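**Folding table next to the washers - keep it or go back to the floor?**

**herkwood_hal** - June 23, 2023

We have a white standing desk along the wall by the washing machines and use it for sorting and folding. Two wicker baskets live on top. Before that I did everything on my knees on the parquet, and I don't want to do that again. The other half of the household says the desk eats the room.
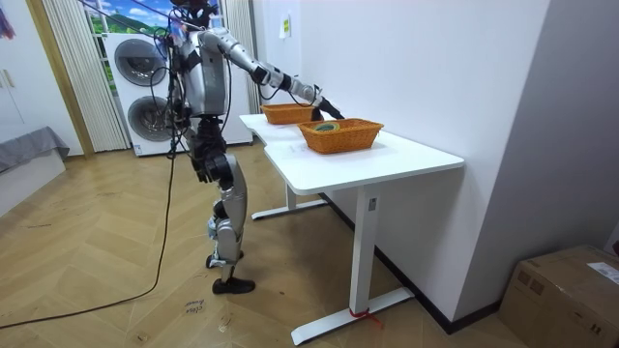

The top has rounded corners, so I don't catch my hip on it when I come past with a full load. My question is mostly about the baskets. Would you keep two on the desk or move them to a shelf and leave the top clear? The shelf I'm looking at is the Cindlow, 73 cm wide.

**dryerlint**

Keep the desk. Folding at the right height is the best change I made in our laundry room. I would move the baskets though. Ours sat on the folding surface for a year and they collected tape, batteries, pens and one glove.

**herkwood_hal**

There's a roll of green tape in the front one, so point taken.

**mapleporch**

I disagree about the shelf. Anything above a washer gets dusty and you end up reaching over the machine for it. Baskets on the desk are fine if each one has a job. Mine are "needs mending" and "goes upstairs."

**dryerlint**

That works if people respect the jobs. At my house they did until October.

**oldflatowner**

Different subject, but look after that herringbone. Our building is from 1875 and the floor near the washer went dark in one corner from a slow hose leak. Put a tray under the machines. I'd also put felt under the long feet of the desk if you ever slide it.

**herkwood_hal**

Felt is a good idea. Would stick-on pads hold on a foot bar?

**oldflatowner**

The De Bruijn ones have held for me, 8 pads on a heavy table. The cheap ones came off in a week.

**mapleporch**

Wicker snags knits, by the way. Line the baskets with an old pillowcase if sweaters go in there. Dorkness sells fitted liners but they cost 9 dollars each and a pillowcase does the same thing.

**herkwood_hal**

OK. Desk stays, pads go on, and I'll try one basket for mending before I buy any shelf. The tape goes back in the drawer tonight.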